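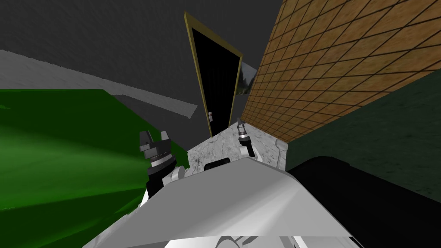
Tsegereda Jemal wrote:
I'd still rather show the robot by hand. Put me next to a real arm, let me push it through the job, and I'll have a decent set before lunch. Why does everyone put up with headsets and lag?

Annick Lecomte
Posts: 183
Tsegereda, I do see it, and I was on your side for years! But our arms are two floors away and shared with another group, so for me it's the Forine sim room with the Pletero hand controllers or it's nothing at all. What I came to ask is gentler than that, and I hope some of you have patience left for a slow learner. When I drive both arms, my left hand does lovely things and my right hand wanders off like a toddler in a shop. I have 10 demos I'd be happy to train on and a good many more that I wouldn't show my own mother. Do you move both hands all the time, or park one and work with the other?

Hamdia Gebreyes
Hello Annick, and welcome to the two-handed misery club. Park one! Please park one, and park it in the same spot every time. The policy learns your fidgets along with everything else, and I once spent most of February teaching a robot to wave its spare arm because I'd been talking with my hands between grasps. My other suggestion is to look through the wrist cameras before you press record, even if you drive from the head view like I do.

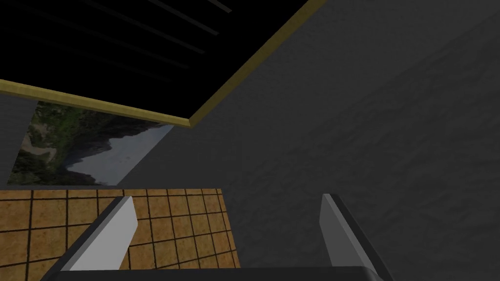 My own habit is to begin every demo with a still moment, two slow breaths or so, hands resting and both grippers open. It sounds silly and it does wonders for the starts, which used to be all over the place. I also like to have something behind the fingers that I can judge an angle by. With the tiles behind the left finger there I can use the grout lines, but the right one has only that mottled dark gray stretch behind it, and in a view like that I slow right down – there's just very little for my eye to hang on to.

Adanech Assefa
I'm going to disagree a little, with love. If you park the second arm in exactly the same spot in every demo, you get a policy that panics the first time the arm starts anywhere else. We vary ours on purpose. The fidgeting is a separate problem, and you cure it by letting go of the clutch button, so the arm holds still while you scratch your nose. Annick, are you holding the clutch the whole time? Lots of people do when they first come over to Pletero. 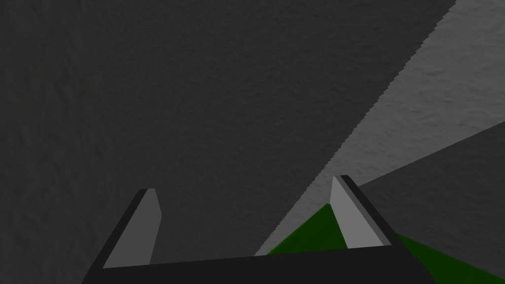 Lachlan Te Moana
Joined: March 2024

New here, so be kind. I learned on the Antunes leader arms, where you hold a small copy of the robot and the big one follows, and I can vouch for Tsegereda's point about feel. You notice when a joint is near its limit, where with the controllers I only find out once the gripper stops coming with me. But I'd never go back for two-arm work. I can let go, sit back, have a think and pick up from the same place. My trouble is the wrist view. When it's all dark gray planes and a bit of green in the corner I lose track of which way is up, and then I steer left when I mean right. Does that wear off?

Hamdia Gebreyes
It wears off, Lachlan! Give it a week or two, and go back to the head view whenever you feel lost. Adanech, I'll give you the varied starts, but only for someone whose hands have already settled down.

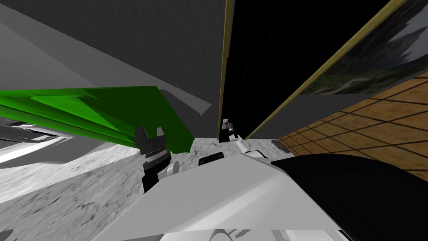
Head view: left gripper open just under the green board, the other arm reaching out ahead.

Annick Lecomte
Oh dear, yes, I've been squeezing the clutch the whole time. Adanech, you may have saved my right wrist as well as my demos. I think I'll do a first batch Hamdia's way, with the far arm left alone while the near one works, and then a second batch with the starts mixed up. Tsegereda, if I ever get an hour with the real arms I'll come and find you for a lesson.

Tsegereda Jemal
Bring coffee and we'll do it properly. I still think you're all making life hard for yourselves, but I'd be curious to see the two batches side by side.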